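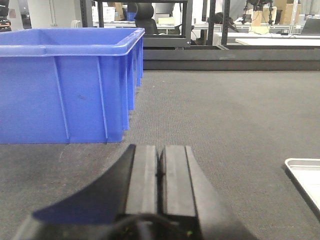
Fig. 4.1 Blue ribbed crate and shallow white tray on gray carpet.

Home | Syllabus | Notes | Labs | Contact

Unit 4: Rigid Plastic Containers for Storage and Handling
Course notes, Packaging and Materials Handling
Instructor: Hildegard Böttcher. Lab section: Nicanor Herrera.

4.1 Scope

This unit covers open-top plastic containers used for repeated handling inside a building. Single-trip packaging was covered in Unit 3. Folding crates are left to Unit 6. Read the Ruppert handout before the lab; the symbols used below are the same.

4.2 Crates and trays

A crate has walls high enough to carry part of the stacking load. A tray has walls that only retain the contents. The blue container in Fig. 4.1 is treated as a crate and the white one as a tray. For these notes the dividing line is a wall height of one third of the shorter base dimension. Other texts draw it elsewhere. State which rule you are using in your lab report.

4.3 The rim

An open-top box has no lid to hold the long walls parallel. When the box is filled with loose goods, the walls bow outward, with the greatest movement at mid-length of the upper edge. A rim stiffens that edge. The crate in the figure has a thick rolled rim; the tray has a raised rim on a much lower wall.

A rolled rim places material away from the plane of the wall and so increases bending stiffness for a small increase in weight. It also gives a rounded surface for the hand. A flat flange of the same mass can be stiffer in one direction but is less comfortable to lift by.

4.4 Wall ribs

Vertical ribs resist buckling under load from above. Horizontal ribs resist bowing. The long wall in Fig. 4.1 has vertical ribs, with further ribbing in steps at the corner. Corners carry the larger share of a stacking load in most rectangular containers, and extra material is usually placed there first.

Ribs on the outer face leave the inner face free for smooth contents. They also catch on neighboring containers when a crate is dragged along a row. Widely spaced ribs leave broad panels between them, and a panel can buckle locally before the ribs reach their limit.

4.5 Surface wear

Record scuffs separately from cracks. A scuff is a surface mark and does not by itself lower the load rating. The front wall of the blue crate has a faint dark scuff near the center. On the inspection sheet this is entered as "S, front, center" with no further action. Whitening at a rib base is entered as "W" and the container is set aside.

4.6 Worked problem

A Lirholm crate is loaded with 12 cartons of equal mass. The total contact force at the base, crate included, is 1,063 N. The empty crate weighs 19 N. Find the weight of one carton.

Weight of contents = 1,063 - 19 = 1,044 N
Weight of one carton = 1,044 / 12 = 87 N

Repeat the calculation for the Jerndale tray using your own measured empty weight.

4.7 For the lab

Bring a steel rule and the inspection sheet. Set each container on a flat surface and check the base for rocking before measuring the walls. Measure bow at mid-length, empty and then loaded. Reports go to Malte Brinkmann.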